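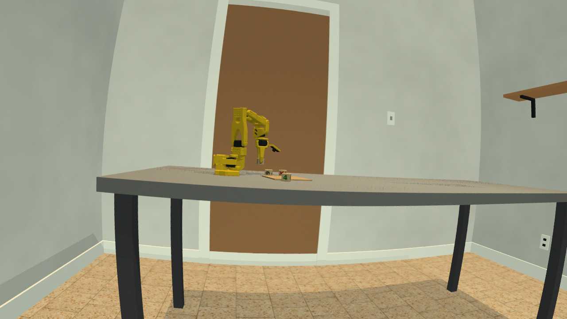
Ticket: Sim arm won't follow my hand all the way down (Skavix teleop, Halwood room)
Status: Solved, with one leftover question
Last updated: March

What's going wrong

Hi all! I'm recording demonstrations for a block pickup task in the Halwood room, driving the yellow arm with a Çınar leader arm clamped to my desk. I move the little one by hand, the sim one copies me, Skavix writes it all down as an episode. It worked great for most of a week. Then this morning I started a new batch and the sim arm quit going where my hand goes. Sideways is fine, the base turns nicely, but when I lower the leader to reach a block, the sim gripper stops short and just hangs there. If I push lower, my own elbow joint is nearly on the desk and the sim arm still hasn't budged.

The other weird thing is the jaw. I squeeze the handle and it closes, but it closes late, long after I'd have grabbed the block. So even when I do get near something, I'm pinching air.

Things I hadn't changed, as far as I knew: same leader, same USB port, same scene file, same laptop. I did update Skavix the night before (yes, I know).

What I tried first

Restarted Skavix. No change.

Restarted the laptop and moved the leader to another port. No change, except now it came up under a different device name and I lost ten minutes to that.

Reloaded the scene from the Gumville copy on our shared drive, in case I'd nudged the table height or something silly. Same behavior, so I stopped blaming the scene.

Played back an old episode, number 77, which I remember as a nice clean grab. It played back perfectly! Arm went down, jaw closed at the right moment, up came the block. That made me feel a lot better, because playback doesn't touch the leader at all. So the sim arm can reach the table and the trouble has to be somewhere between my hand and the sim.

Checking the tip against the board

Next I wanted to know whether the sim arm's idea of "down" was any good when I wasn't the one driving. I unplugged the leader, opened the joint sliders, and put the gripper over the thin tan board by typing in angles. I kept the markers showing near the tip so I'd have something to look at besides yellow plastic.
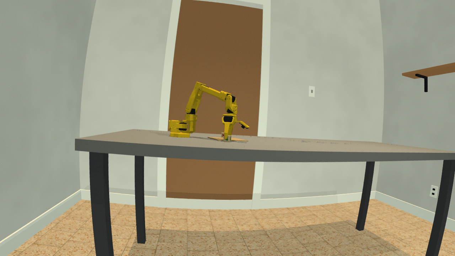 Gripper pointing straight down over the board, red and green markers near the tip.

I was happy with that. The tip gets right down close to the board and the wrist can point straight down with the forearm held out level, and none of the sliders complained about a limit. So the arm model is fine, and the tip is where the software thinks it is, at least as far as I can tell by eye.

Then I plugged the leader back in, opened the raw readings next to the sliders, and lowered my hand slowly. Found something! The shoulder reading climbs smoothly until it gets to 4000 and then sits there. My hand keeps moving and the number doesn't. The elbow does the same kind of thing but later in the move, so you don't notice it unless you're really reaching. The handle reading was off too: fully open on my desk was showing up as way past open, which explains the late jaw. I was squeezing through a bunch of nothing before it started to count.

So my guess was calibration. I dug through the Skavix settings folder and sure enough, the update had made a fresh default calibration file and was loading that one. My old one was still there, one folder up, being ignored. Grr.

Recalibrating (took me two goes)

First go, I just pointed Skavix at the old file. The shoulder got better and the jaw got better, but the arm still came to rest too high. I'd be holding the leader in what felt like a grab pose, handle open, and the sim tips were well up over the blocks.

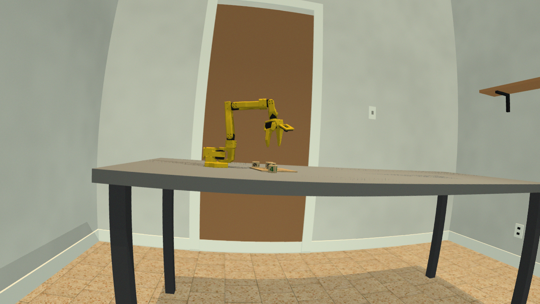

Second go, done properly

1. Closed the recording window. Calibration will run with it open but it won't save, and it doesn't warn you either.
2. Put the leader in its rest pose and pressed Set Zero. I had been doing this with my hand still on the handle, which pulls the shoulder forward a hair. Let go of it!
3. Moved each joint slowly to both ends, base first, handle last. Watched the raw numbers and made sure none of them sat still while I was moving.
4. For the handle, opened it all the way and held it, then squeezed it all the way and held it. Skavix wants a steady reading for 3 seconds at each end and I'd been letting go too soon.
5. Saved under a new name and picked that name in the startup settings, so the default doesn't sneak back in.

After that I lowered the leader and the sim gripper came down with it, all the way to the block with the green 4. Closed on it first try. I may have cheered a little. The jaw now starts moving the moment I squeeze.

Cleaning up the bad episodes

I had already recorded a handful of demos this morning before I caught on, and I deleted every one. You could maybe rescue them by shifting the joint values, but the stuck shoulder readings are just flat in the file and there's no getting my real motion back out of those. Re-recording was faster anyway.

If you updated Skavix this month and you're using a Çınar leader, please check which calibration file is loaded before you record anything. It's under Devices, then Leader, in tiny gray letters.

Leftover question

The wrist still gives a small twitch when I start an episode, just once, and then behaves. It was doing that before the update too. I've been trimming the first 2 seconds off each demo to get rid of it. Does anyone know if there's a setting to ease the sim arm over to the leader's pose at the start? I looked and couldn't find one. Leaving the ticket open for that part until somebody answers or I get tired of trimming.

Contact | Copyright Halwood Project | Back to top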